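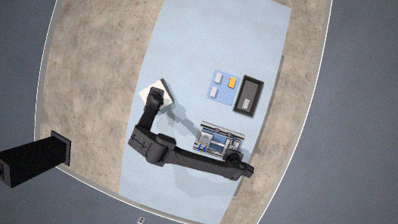

Lalitz puts gripper claims to the test, and keeps the doubts in

Feb 26, 2018
By Kamran Durrani

Search this site Enter keywords Go

Automation tester Lalitz has released first results from its simulated comparison of two grippers, the Prindudus and the Mathur, and is advising buyers to hold off on the champagne.

Each gripper was put on the same virtual arm and given 700 attempts at picking up small blocks and presenting them to a fixture. The Prindudus finished 63 more attempts than its rival. Lalitz is not calling that a win.

"A simulator is a very forgiving place to work," said Kamran Durrani, who ran the comparison. "Friction is whatever we typed in. I'd want to see both of these on a dusty factory floor before I spent a dollar."

The company also questions the brochure favourite of "80 per cent faster set-up", a figure it could not reproduce with either product. Changing the controller settings moved the results more than changing the gripper did — an awkward finding for anyone selling fingers.

Views from a wrist camera were logged alongside those from overhead. The close view helped with lining up, but its wide lens bends straight edges toward the rim, and the Dinda controller needed a correction step to cope. 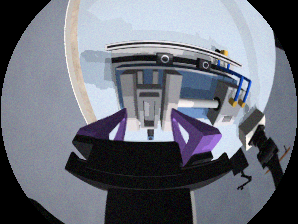
Will the simulated results hold on real equipment?

Lalitz doesn't know yet. Bench trials of both grippers are planned, and the scores will be published whichever way they fall.

Related items
Dinda controller: what the update changed
Overhead or wrist camera?
Reading a gripper data sheet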